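Hands week, part two, and I'm typing fast because the second pair has to go back in its box tonight

September 7, 2023

Ok so. Two hand sets on the same humanoid, same arms, same office, same dumb cabinet job. The Inon hands are the ones we've had since May. The Drukotard ones are on loan and everybody wants me to say they're better. Mixed so far.

The job is door work. Go to the storage cabinet, get the fingers on the edge of the door, move it, leave the binders alone. Lăcrămioara picked it after our last lot of tests, which were all blocks and cups and told us nothing about anything. Doors are annoying. The edge is thin, the hinge has opinions, and the head camera loses half of what you need as soon as the hand gets close. Good test.

Ran 75 tries per set. Eusebio on the teleop controllers for most of them, me for the rest, Zane writing stuff down and telling us to slow down.

Things I noticed, no order:

The Inon fingers are stiffer. Great for pushing, you feel the door go straight away in the controller. Bad when you come in a little crooked, becuase then a fingertip skids along the panel and you have to back out and start over.

Drukotard – softer, slower to close, much more forgiving on a bad approach. Also it overshoots. You tell it to stop and it has one more think about it. Eusebio got used to that by try 17 or so, I never really did.

Open hand beats pinch on both sets. We started out pinching the edge like a person would and it was miserable. Spread fingers, palm toward the door, come in from underneath or behind and let the hinge do the rest. Should have started there.

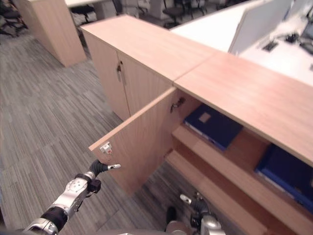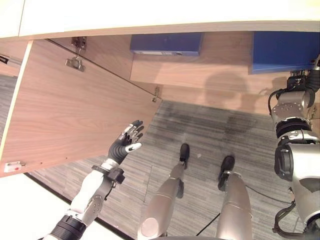
Filed under: hands, doors, teleop

Camera notes, since two of you asked after the last post. We stayed on the head view the whole time. Wrist cams are on the shelf until Ryszard fixes the mount he says he's going to fix. The head view is fine for getting over there and lining up with the door. It's much worse for the last few inches. The little white latch with the red dot is what I steer by, since it stands out against all that wood. Lose the latch behind a finger and you're guessing.

Wood grain is a pain for depth, by the way. Striped carpet too. I had the depth overlay on for the first batch and turned it off, too much flicker. Plain color view, much happier. Zane disagrees and wants it on at half strength. We can argue about it in the comments.

Latency. Measured it properly this time: 235 ms from glove to finger on the loaner set, and I could feel every one of them. The old set is quicker but I lost the log file, so no number, sorry. Will rerun. If you're buying for teleop, ask for this before you ask about grip force. Grip force hardly came up all day.

Controllers – we swapped between the gloves and the plain handheld ones. I expected the gloves to win easy. They didn't, for doors. You don't need ten fingers' worth of control to shove a panel, you need a steady wrist, and the handhelds are just steadier. Gloves were nicer for getting hold of a binder but that's a different post. Darius keeps asking for the binder post. Darius, it's comming.

Arm reach is the other thing. The cabinet is low, so the elbows end up in silly places, and you spend more time planning where the other arm goes than the one doing the work. Park it well out to the side first. We didn't always.

Score, for people who scrolled down: 43 clean ones out of 75 with the loaner set. Clean means door moved where we wanted, no skid, no bump. Old set came out a bit lower but with faster times, and I'd want a second operator's worth of runs before I put any weight on that.

Would I swap? For doors only, probably not yet. For mixed work, maybe, if they sort out the overshoot. I've written to them about it. Baranauskienė has the same hands over at the Purkari lab and sees the same thing on drawers, so it isn't just our setup.

Next up is drawers for us too, then the binders. Need to find the right hex key and pack these up now.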